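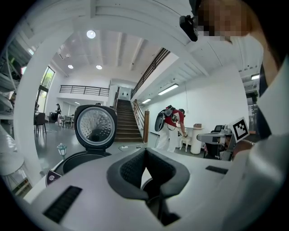
# How an Electric Car Slows Down

When you ride a bike fast and then squeeze the brakes, the bike slows down. You knew that already. But where did all that speed go?

To answer that, we have to talk about energy. Anything that moves has energy because it is moving. Scientists call this **kinetic energy**. A rolling marble has a little bit of it. A car on the highway has a lot.

Energy doesn't vanish. When a car stops, its moving energy has to turn into some other kind of energy. In this chapter we look at two ways that can happen.

## The old way: rubbing

Rub your hands together hard and fast for ten seconds. They get warm. The rubbing is called **friction**, and it turns moving energy into heat.

Most cars have brakes that work by friction. Behind each wheel is a flat metal plate called a **disc**, which turns when the wheel turns. Next to the disc are two **brake pads**. When the driver presses the brake pedal, the pads squeeze the disc from both sides. The disc slows down, the wheel slows down, and the car slows down with it.

The discs and pads get hot. The heat goes into the air and is gone. You can't gather it up again and use it to drive to school.

Some cars have drums in place of discs on the back wheels. A drum is shaped like a shallow bowl, and the pads push outward against the inside of it. It still works by rubbing.

## The other way: a motor that runs backward

An electric car has friction brakes too. It also has a second way of slowing down, and it uses the same motor that makes the car go.

An electric motor has two main parts. One part stays still. The other part, called the **rotor**, spins inside it. When electricity flows into the motor, it makes magnets inside push and pull on the rotor. The rotor spins, and gears carry that spin to the wheels.

Electricity goes in, spinning comes out.

The useful thing is that this works in the other direction as well. If something else spins the rotor, the motor can make electricity. A motor doing this job is called a **generator**. Wind turbines have generators in them. So do some bike lights, the kind that only shine while you pedal.

When the driver of an electric car lifts a foot off the pedal, the car is still rolling. The wheels turn the gears, and the gears turn the rotor. The car's computer tells the motor to work as a generator. Spinning goes in, electricity comes out, and the electricity goes back to the battery.

This is called **regenerative braking**. That is a long name, so many people say "regen" (REE-jen).

## Why does it slow the car?

Making electricity is hard work. If you have ever turned the crank on a wind-up flashlight, you have felt it. The crank pushes back against your hand.

The rotor feels the same kind of push when it is making electricity. The magnets hold it back. That makes the wheels harder to turn, and the car loses speed.

So regen does two jobs together. It slows the car down and it puts some energy back in the battery.

## A trip down the hill

Sebastián Painemal drives a small electric van called the Flilitell. It is made by a company named Clullness, and it weighs 2,000 pounds when it is empty. He uses it to deliver bread.

His route starts at the bakery in Lý, which is up in the hills, and ends in the town of Bunent. Bunent is 1,005 feet lower than Lý. Nearly the whole road is downhill.

One Sunday he wrote down what the battery gauge said. When he left the bakery it said 49 percent. When he parked in Bunent it said 51 percent. He had driven the whole way and had more in the battery than when he started.

That doesn't mean the van made energy out of nothing. At the top of the hill, the van had energy from being up high. Going down, that energy turned into moving energy, and regen turned part of it into electricity. Then he had to drive home again. Going back up took much more out of the battery than the trip down had put in.

## Why not get all of it back?

Even a very good electric car gets back only part of the energy. Some is lost on the way:

- The tires bend a little as they roll, and this warms them up.
- The car has to push air out of the way.
- The gears rub against each other.
- Wires, the motor, and the battery all get a bit warm when electricity moves through them.

Regen helps most in towns, where cars stop and start often. On a long flat highway the driver hardly ever slows down, so there isn't much to get back.

## When the regular brakes are needed

Regen can't do everything. If a ball bounces into the street and the driver has to stop fast, the friction brakes come on too. They can stop the car harder than the motor can.

There are other times when regen is weak:

- **The battery is full.** There is no room for more electricity, so the computer turns regen down.
- **The battery is very cold.** A cold battery can't take in electricity quickly. Drivers may notice this on a November morning, and then notice it less once the battery has warmed up.
- **The car is almost stopped.** The rotor is turning so slowly that it makes very little electricity.

The friction brakes on an electric car don't get used as much, so the pads often last a long time. They still have to be checked. Brakes that sit unused can get rusty, mostly in wet or salty places.

## Try it yourself

You need a bike with a wheel-driven light, or a wind-up flashlight with a crank.

1. With a flashlight, switch the light off and turn the crank. Feel how hard it pushes back.
2. Switch the light on and turn the crank again.
3. Turn it slowly, then fast. Write down what changes.

With a bike light, ask an adult to lift the wheel off the ground. Spin it once with the light touching the tire and once without, and see which way the wheel keeps going longer. Keep your fingers away from the spokes.

## Words to know

**Brake pad** - a block that presses on a disc or drum to slow a wheel.

**Friction** - what happens when two things rub together. It makes heat.

**Generator** - a machine that turns spinning into electricity.

**Kinetic energy** - the energy something has because it is moving.

**Regenerative braking** - slowing down by using the motor as a generator.

**Rotor** - the part of a motor that spins.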